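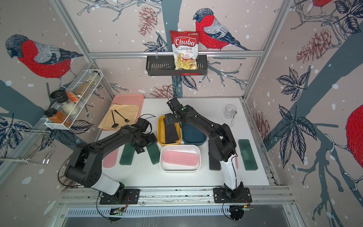 Pink tray on the left, yellow tray farther over

Household > Trash and Recycling > Curbside

Search all topics Search

Does the color of plastic matter for recycling, or is that another rumor?

Ataahua Faulkner
2024-10-28

Our hauler in Wevedville is Traler, and they just mailed everybody a new flyer that says "All rigid plastics, all colors, no sorting needed!" with a big smiling bin on it. Last April the flyer from the same company said bottles and jugs only, and my neighbor swears the driver told her that anything dark or brightly colored gets pulled off the line and landfilled no matter what the flyer says.

So who do I believe? I've got a kitchen full of colored trays and lids I'm trying to clear out, plus the usual bathroom bottles. I don't mind rinsing and sorting if it does some good. I do mind spending my Saturday rinsing things so they can take a nicer ride to the dump. I also don't love that we pay extra for this now and the flyer doesn't say one word about where any of it goes.

Please don't just send me the chart with the numbers in the triangles. I have the chart. The chart is on my fridge. Half my stuff has no number on it.

mudroom_dale

Color matters. Your neighbor is mostly right but I wouldn't take the driver's word as gospel either, he drives the truck, he isn't inside the sorting building.

Clear and natural (milky white) plastic is worth more because whoever buys it can dye it any color they want. Once it's pink or green or whatever, it can only be turned into something the same color or darker, so it sells for less. Black is the worst. A lot of sorting lines use optical scanners and the usual black pigment soaks up the light, so the machine doesn't know what it's looking at and it goes out with the trash. Some places have newer scanners. I'd want to see it before I believed it.

"Accepted" on a flyer means they will pick it up. That is all it means. It does not say "recycled" anywhere, go look again. I'd bet lunch on it.

Bright trays and lids, if they still work, give them away. Thrift store, school, the curb with a sign on it. That beats any bin.

percolator27

I'm going to be a little harder on this than Dale, and also a little harder on Dale. I got interested when my own town switched haulers, and I spent more phone calls than I want to admit trying to get a straight answer.

The same-color-or-darker thing is true as far as it goes, but people repeat it as if color were the whole story. Shape and material come first. A bottle made of the common bottle plastics has a decent shot even if it's colored, because there are buyers for mixed-color bales. A tray is a different animal. Trays and storage tubs can be any of several plastics, often unmarked, and a lot of places will only deal with them if somebody is paying for mixed bales that month. When the price drops, the flyer doesn't change. That's my main complaint about flyers.
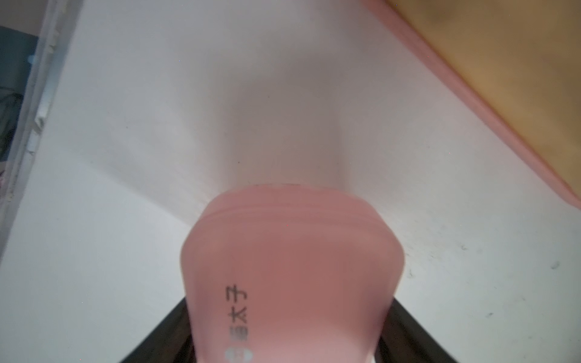

Toiletry bottles are where I stopped trusting the simple rules. The cap may be one plastic and the body another, a pump usually has a metal spring in it, and a full-wrap sleeve can fool a scanner into reading the label and missing the bottle. Then there are the two-tone ones. Take a bottle that's pink at one end and a pale, see-through sort of white at the other, with a band of narrow ridges where the two meet. Is it a colored bottle or a natural one? Is it even one material? I can't tell from the outside and I don't believe a flyer can tell either. If it's imported and the printing is in Chinese, as on a pink one like that, most of us won't get much help from the label. I look for a mark molded into the plastic itself, and if there isn't one, I quit guessing.

Things I would ignore completely: the word "recyclable" printed on a package, anything described as "ocean friendly," and those bags you mail in. I tried the Bouvier mail-in bag. It cost me 6 dollars plus a trip to the post office, and when I wrote to ask where the stuff ended up I got a coupon for another bag. There's also an app called Astuseck that lets you type in an item and gives you a green check. I typed in "garden hose" and got a green check. Make of that what you like.

What I'd do in your shoes is call Traler and skip "do you take it." Ask these instead:

- Which building does Wevedville's plastic go to?
- Who buys your colored bales, and have they bought any since the flyer came out?
- What happens to black plastic and to loose lids?

If the person on the phone can't answer, ask for the contract manager, or ask your town office for the contract. It ought to be a public record. Ours ran to 300 pages and the useful part was on page 4 - the list of what the hauler is paid to sort, which was a lot shorter than the list of what it's paid to collect.

And Dale, some of the newer lines do pick up black. I asked to see one and was told tours were on hold, so I suppose we're in the same boat.

Ataahua Faulkner

Thank you both. Dale, I checked and you win lunch, the word "recycled" isn't on there once. I called Traler and got as far as "a regional partner." Asked which one and was told someone would call me back. The lids are going to my sister, and the bottles with no mark can sit in the garage until I hear something.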